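We use cookies to remember your settings and to measure traffic. Accept all / Manage choices

Thread on measuring perimeters from gridded maps. Several people asked after the Ornwood boundary length was corrected in September.

The wood is 386 hectares. That figure was fine in the first version and has barely moved. The perimeter was badly wrong, and both came out of the same file.

The file is a raster: a grid of square cells, each 2 m on a side, marked either wood or not wood. Area is the cell count times four square metres. Errors along the edge mostly cancel, as some cells take in a bit of field and others leave out a bit of wood.

Perimeter doesn't cancel. If you add up the exposed cell sides, every diagonal stretch gets replaced by a staircase, and a staircase is always longer than the slope it follows.

Worst case is a line at 45 degrees. The north-east side of Ornwood is close to that. A straight fence of 2,000 m would be recorded as 2,828 m, an overestimate of 41%.

A line running exactly along the grid has no error at all. Averaged evenly over all directions, the factor is 4 divided by pi, so 27% too long.

Smaller cells do not help. Halve the cell and you get twice as many steps at half the height, and the same total. Pankaj Chaudhary ran it at three cell sizes to convince the fencing contractor, and the straight sections came out the same each time apart from rounding at the ends.

On a ragged natural edge, smaller cells usually make the number go up, as they pick out more of the wiggle. Separate problem, same direction.

What we did instead: traced the edge as a vector line, simplified it with an 18 m tolerance, measured that. You lose small bays in the edge. For ordering fence wire that is acceptable, for an ecological edge study it isn't. State the tolerance next to the length whichever you do.

Kaisu Vuorinen prefers weighting: count straight and diagonal moves between cell centres separately, and give each its own multiplier. Less work, decent answer, no tracing. It needs a reasonably smooth outline.

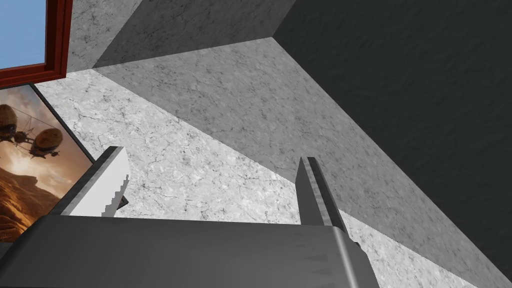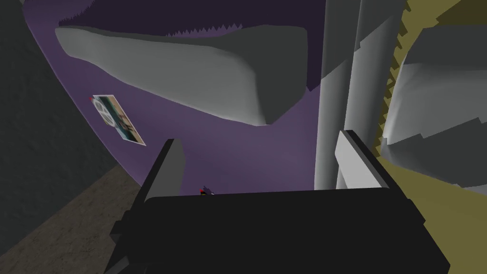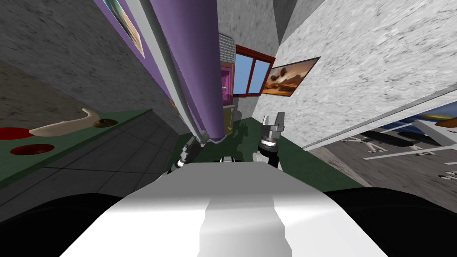

Direction matters more than people expect, so check the angle of your longest sides against the grid before trusting any total. Rotating the grid only moves the error to a different side of the wood. You can get the same stepping wherever a sloping edge has been put on a grid of squares: in the first of the three, follow the inner edge of the left gripper finger where it meets the marble. Measure along the jags and you would get a longer finger edge than if you laid a ruler down it.

Last one. If you inherit a perimeter and can't find the method, look for whether every length divides exactly by the cell size. Ours did. That should have been caught before the wire was priced.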